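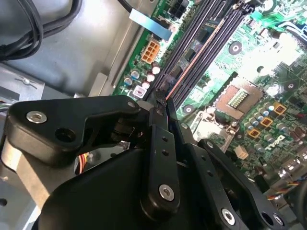

Über uns

Stelel bereitet gebrauchte Bürocomputer auf und verkauft sie weiter, mit Garantie und mit einem Ansprechpartner, der auch nach dem Kauf ans Telefon geht. Unsere Werkstatt, das Lager und der Laden liegen unter einem Dach in Tollach, im ehemaligen Gebäude der Druckerei Dijkstra. Wir sind elf Personen, zwei davon in Ausbildung.

Unsere Kunden sind Arztpraxen, Kanzleien, Handwerksbetriebe, Vereine, Schulen und Privatleute. Die meisten kommen aus Tollach und den Nachbargemeinden, über den Onlineshop liefern wir auch in den Rest des Landes.

Wie es angefangen hat

Karlijn Stevens hat in der Druckerei Dijkstra die Rechner betreut, zuerst neben ihrer Arbeit in der Druckvorstufe, später in Vollzeit. Als der Betrieb schloss, standen in zwei Räumen Arbeitsplatzrechner, Monitore und ein Schrank voller Netzteile. Der Entsorger hätte alles an einem Vormittag abgeholt. Ein großer Teil der Geräte lief aber noch einwandfrei, und einige waren erst kurz zuvor angeschafft worden. Karlijn Stevens kaufte den Bestand auf, prüfte ihn im Keller ihres Wohnhauses und verkaufte ihn an Betriebe, die sie aus der Druckerei kannte.

Danach kamen die Anfragen von selbst. Ein Steuerbüro wollte acht gleiche Rechner, eine Grundschule brauchte Bildschirme, und eine Versicherungsagentur fragte, ob man ihre alten Geräte abholen und die Festplatten sicher löschen könne. Der Keller reichte dafür nicht lange. Der Name Stelel stammt übrigens aus dieser Zeit, er stand als Kürzel auf den Kartons für »Stevens Elektronik, Lager« und ist dann geblieben.

Als die Räume der Druckerei wieder zu vermieten waren, sind wir zurück an den alten Standort gezogen. Die Werkstatt nimmt 300 Quadratmeter im Erdgeschoss ein, dort wo früher die Bogenmaschinen standen. Der Boden ist deshalb sehr tragfähig und leider auch sehr uneben, was jeder merkt, der einen Rollwagen mit Monitoren darüberschiebt. Im Herbst 2022 kam das Obergeschoss mit Büro und Schulungsraum dazu.

Was wir machen

Ankauf und Abholung. Wir übernehmen Geräte aus Büros, die ihre Ausstattung erneuern oder verkleinern. Vorab brauchen wir eine Liste mit Modellbezeichnung und Stückzahl. Daraus erstellen wir ein Angebot, das vier Wochen gilt. Abgeholt wird mit eigenem Fahrzeug, Kartons und Decken bringen wir mit. Geräte, die sich nicht mehr verkaufen lassen, nehmen wir im Rahmen einer Abholung ohne Berechnung mit, sofern sie vollständig sind.

Datenlöschung. Jeder Datenträger wird bei uns erfasst, gelöscht und geprüft, bevor das Gerät in die Werkstatt kommt. Lässt sich ein Datenträger nicht löschen, wird er mechanisch zerstört. Für beides gibt es ein Protokoll mit der Seriennummer. Praxen und Kanzleien können bei der Zerstörung dabei sein, dafür bitte einen Termin vereinbaren.

Aufbereitung. Rechner werden geöffnet, gereinigt und getestet. Lüfter und Pufferbatterie tauschen wir grundsätzlich, Arbeitsspeicher und Laufwerk nach Bedarf oder auf Wunsch des Käufers. Danach läuft jedes Gerät zwölf Stunden unter Last. Bei Notebooks messen wir zusätzlich die verbliebene Akkukapazität und schreiben den Wert in die Artikelbeschreibung. Liegt er unter achtzig Prozent, wird der Akku ersetzt.

Verkauf. Im Laden steht eine Auswahl zum Ausprobieren, der ganze Bestand ist im Onlineshop zu sehen. Wir verkaufen nur Geräte aus Businessreihen. Das hat praktische Gründe: Sie lassen sich gut öffnen, Ersatzteile sind über Jahre lieferbar, und man bekommt sie in größeren gleichartigen Posten. Spielerechner und Tablets führen wir nicht.

Reparatur. Wir reparieren auch Rechner, die nicht bei uns gekauft wurden. Die Fehlersuche kostet eine Pauschale, die bei einem Reparaturauftrag verrechnet wird. Vor dem Öffnen einer Notebookhülle mit verklebtem Display fragen wir nach, weil dabei immer ein gewisses Risiko besteht. Drucker reparieren wir nicht mehr — der letzte Kollege, der das gern gemacht hat, ist im Ruhestand.

Einrichtung vor Ort. Betriebe mit bis zu dreißig Arbeitsplätzen statten wir komplett aus, einschließlich Datenübernahme und Netzwerk. Für größere Umgebungen empfehlen wir ein Systemhaus und arbeiten diesem gern zu.

Unser Bestand und seine Verwaltung

Im vergangenen Jahr haben wir 1.729 Geräte angenommen. Davon gingen 918 aufbereitet in den Verkauf, 382 wurden zerlegt und als Ersatzteile eingelagert. Der Rest wurde an einen zertifizierten Verwerter übergeben oder lag zum Jahreswechsel noch unbearbeitet im Lager.

Für die Verwaltung nutzen wir Orkura, ein Lagerprogramm, das bei uns im Haus entstanden ist. Es begann als Tabelle und kann inzwischen zu jedem Gerät sagen, woher es kam, wer es geprüft hat, welche Teile getauscht wurden und wo es steht. Käufer finden auf der Unterseite des Geräts einen Aufkleber mit einer sechsstelligen Nummer. Bitte diese Nummer bei Rückfragen bereithalten, das spart beiden Seiten Zeit. Wer den Aufkleber entfernt hat, findet die Nummer auch auf der Rechnung oben rechts.

Zustandsklassen

Wir verwenden drei Klassen. Klasse A bedeutet kaum sichtbare Gebrauchsspuren. Klasse B bedeutet Kratzer am Gehäuse oder glänzende Tasten, der Bildschirm ist aber ohne auffällige Mängel. Klasse C hat deutliche Spuren, zum Beispiel eine abgeplatzte Ecke, Druckstellen auf dem Deckel oder Klebereste, die sich nicht entfernen ließen. Technisch sind alle drei Klassen gleich geprüft, und auch die Garantie ist dieselbe: zwei Jahre auf das Gerät, sechs Monate auf den Akku.

Bei Klasse C fotografieren wir jedes Gerät einzeln. Bei A und B zeigt der Shop ein Musterfoto des Modells.

Wer bei uns arbeitet

Karlijn Stevens führt das Unternehmen und macht den Ankauf. Wer uns Geräte anbietet, hat also meistens mit ihr zu tun. In der Werkstatt arbeiten fünf Kolleginnen und Kollegen mit unterschiedlichem Hintergrund, darunter eine Radio- und Fernsehtechnikerin, ein früherer Uhrmacher und zwei, die bei uns gelernt haben. Der Laden ist mit zwei Personen besetzt, die sich mit dem Onlineshop abwechseln.

Wir bilden im Beruf IT-Systemelektroniker/in aus, in der Regel eine Stelle pro Jahr. Ein bestimmter Schulabschluss ist keine Bedingung. Vor dem Vertrag steht eine Probewoche, in der man jede Station einmal mitmacht, auch die Warenannahme und das Verpacken. Schülerpraktika sind ab der neunten Klasse möglich, Anfragen am besten zwei Monate im Voraus.

Schulungsraum

Im Obergeschoss gibt es einen Raum mit zehn Arbeitsplätzen. Dort bieten wir abends Kurse an: Arbeitsspeicher und Laufwerk selbst tauschen, Daten richtig sichern, Umzug auf ein neues Betriebssystem. Die Kurse sind für Leute ohne Vorkenntnisse gedacht. Eigene Rechner dürfen mitgebracht werden, Werkzeug ist vorhanden. Im Oktober läuft wieder die Reihe für Vereine, in der es vor allem um Mitgliederlisten, gemeinsame Ablagen und Passwörter geht.

An Tagen ohne Kurs kann der Raum gemietet werden. Beamer und Leinwand sind im Preis enthalten, eine Küche gibt es auf demselben Flur. Einen Aufzug hat das Gebäude nicht. Wer schlecht Treppen steigt, sagt uns bitte Bescheid, dann räumen wir für den Kurs den großen Tisch im Laden frei.

Geräte für Schulen

Schulen und eingetragene Vereine erhalten auf alle Geräte der Klassen B und C einen Nachlass von fünfzehn Prozent. Für Klassensätze legen wir gleiche Modelle zurück, bis die Stückzahl erreicht ist. Das kann einige Wochen dauern. Ersatzgeräte für einen Klassensatz halten wir zwei Jahre lang vor, damit bei einem Ausfall dasselbe Modell mit demselben Netzteil geliefert werden kann.

Besuch und Kontakt

Der Laden ist montags bis freitags von 10 bis 18 Uhr geöffnet. Reparaturen nehmen wir bis 17 Uhr an, damit noch Zeit für das Aufnahmeblatt bleibt. Parkplätze liegen im Hof, die Einfahrt ist neben der alten Laderampe. Über dem Tor hängt noch das Schild von Dijkstra, unser eigenes ist kleiner und steht links vom Eingang.

Für Anlieferungen ab zehn Geräten bitten wir um Anmeldung. Telefonisch sind wir während der Öffnungszeiten erreichbar, schriftliche Anfragen über das Kontaktformular beantworten wir innerhalb von zwei Werktagen.

Stand dieser Seite: 21. März 2025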